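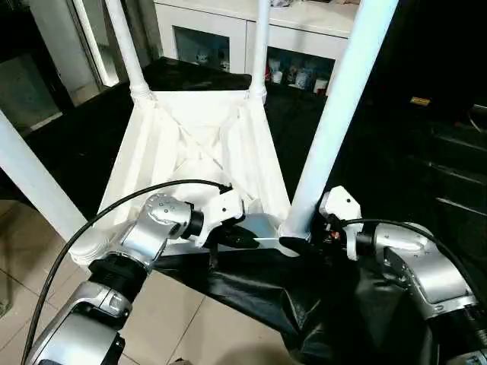 My brother-in-law sent me a link last month to a desk chair that costs more than my first car, with a note that said "this fixed my back." I have nothing against my brother-in-law. I do have something against the word "fixed," and I've spent more evenings than I'd like to admit reading up on why chairs are sold the way they are.

The one he bought is the Maltemano, made by a company called Kuo. The page tells you it was "developed with movement experts." It doesn't say who they are, what they found, or how many people sat in the thing before it went on sale. There's a drawing of a spine with some orange on it, and then a drawing of the same spine with the orange gone. I've looked at that drawing for a long time and I still don't know what the orange was.

I work from home and sit for most of the day, so I'm the target for all this. And my back hurts. It hurt in the cheap chair from the office closeout, it hurt in the nicer one I bought to replace it, and it hurt on the exercise ball (I lasted four days, the dog hated it). The only stretch in the past few years when it didn't hurt was a December when our furnace died and I kept getting up to mess with the space heater. I'm not going to build a theory on one cold month, but I notice that no one is selling me a broken furnace.

What got me started was the return policy. Kuo gives you 12 days. That sounds fair until you read their own care booklet, which says to allow "several weeks" for your body to adjust. So if it hurts on day ten, that's the adjusting. If it still hurts a month in, well, you own it. I wrote and asked about this and got a very polite answer that repeated the booklet back to me.

Then there are the reviews. I read a lot of them, more than any sane person should, and the five-star ones have a pattern. They're written right away. "Just got it, already feel a difference." Of course you feel a difference, it's a different chair! I feel a difference when I move to the other end of the couch. The people who come back after a year are a much smaller crowd, and they mostly talk about the armrests coming loose.

I asked Gus Calloway what he thinks, because he ran the furniture side of an office supply place in Ciltoldale before he retired, and he must have sold a warehouse of these. Gus said the number he remembers is 1000. That was the dollar line where customers quit complaining. Under it, people would bring a chair back over a squeak. Over it, they'd tell him how great they felt. "Same foam," he said. I asked if he could prove the foam part and he said no, he sold chairs, he didn't cut them open. So take that for what it is. It's one man's memory and he never liked the expensive brands to begin with.

Still, it fits with something I know about myself. I paid too much for a mattress once and defended it for years. I told people it was the best sleep of my life while waking up with a dead arm.

The bigger claim behind all of it is that there's a correct way to sit. Feet flat, knees at a right angle, screen at eye level, shoulders back. I was taught this in school and never thought to ask where it came from. When I went looking, I found the same little diagram on page after page, each one pointing at another page, and I gave up before I got to the bottom. Maybe there's a solid study down there. I'm willing to be shown. But I've watched my neighbor Ghassan Zein work at his kitchen table for as long as I've known him, one foot tucked under him, hunched over like a question mark, in a chair that came with the apartment. He's older than me. His back is fine. He says he's never thought about it, and then he looks a little worried, like I've just given it to him.

The standing desk crowd doesn't get off easy either. I tried a Wadik, the one with the motor and the memory buttons. It's a decent desk. I stood at it a lot the first week, less the second, and now it's a regular desk with a cord I trip on. The app that goes with it sends me a message when I've been sitting "too long," and there's no way to find out how long that is or who decided. I turned the messages off. The app then sent me a message about having turned the messages off.

Here's where I've landed, for now. The priced-out total for my brother-in-law's setup, with the footrest and the headrest that aren't included (a headrest! on a chair sold for necks!), is $2540. I could not find anything on the page that would tell me what the last two thousand of that gets me. It might get me something. Some people have real injuries and real doctors telling them what to buy, and I'm not arguing with those people or their doctors. I'm arguing with the orange spine.

So I'm keeping the chair I've got. I set an old kitchen timer on the bookshelf across the room, far enough away that I have to stand up to shut it off. I can't say it works. It's only been a few weeks, and I'd be a hypocrite if I wrote the five-star review now. My back hurt a bit yesterday and not much today, and it also rained yesterday, so there you go, draw your own orange spine.

If you've had one of the pricey ones for more than a year, I'd like to hear from you, especially if you paid for it yourself. Mention whether the armrests are loose. And if anybody knows where that right-angle diagram started, please send it along, even if it makes me look bad.

Posted 02/11/2025 in House Stuff, Complaints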